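About Zimitz

Hi, I'm Raphaël Mallet, and I bake bread for a living (still can't quite believe it!). Zimitz started in my apartment kitchen with one sourdough starter, two dented loaf pans and a very patient downstairs neighbor who put up with me dropping things at 4 a.m.

My business partner is Nicanor Iglesias. He came in to buy a rye, stayed to complain about the crust, and we've been arguing happily ever since. He was right about the crust, by the way. These days he runs the ovens and I handle the dough, the orders and the phone.

We're a team of 8 now and bake up to 2,000 loaves a week. Most go to cafes and small grocery stores in town, and the rest go over our own counter. The seeded loaf, which we call the Picard, is still the one people ask for first – get here before ten if you want it sliced. We close for two weeks every July so everyone can sleep in.

We also teach! Classes are small, you'll get flour on your shoes, and you take home whatever you make.

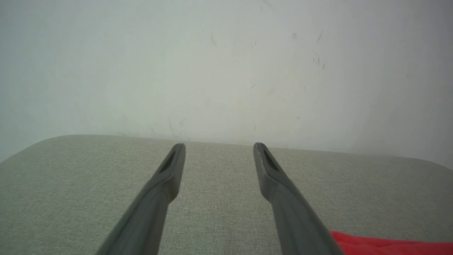

If you'd like to join one, ask at the counter or give us a call after lunch, when the ovens are off and I can hear you.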